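# Moving full water jugs on a platform cart without them sliding?

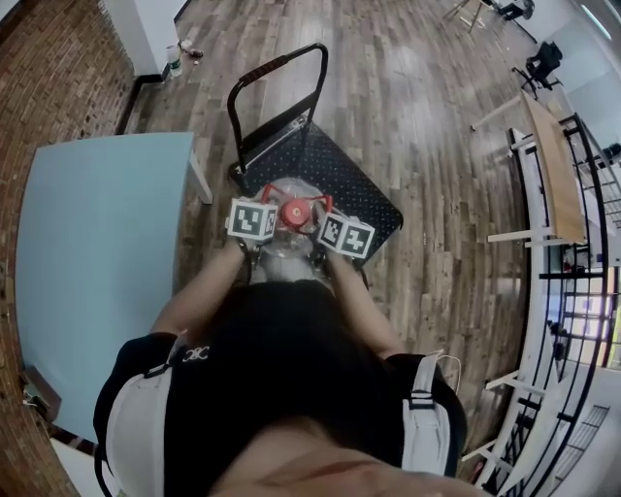
*Red cap, red handle, black platform cart*

I love having our own water station, but by October we go through so many of these! The ride from the storeroom to the kitchen is bumpy. Any tricks for keeping the jugs put?

**Bronwyn Stubbs**
Yes! Get a rubber mat, the kind sold for lining drawers, and cut it to fit the deck. I move 3 jugs every Wednesday and they stay right where I set them – even over the door sill. Keep them close together in the middle and pull the cart slowly.

**tasent_fan**
bungee cord

**Ctibor Říha**
Seconding the mat, it's great! Lift with both hands and bend your knees, and check the cap is screwed down tight first.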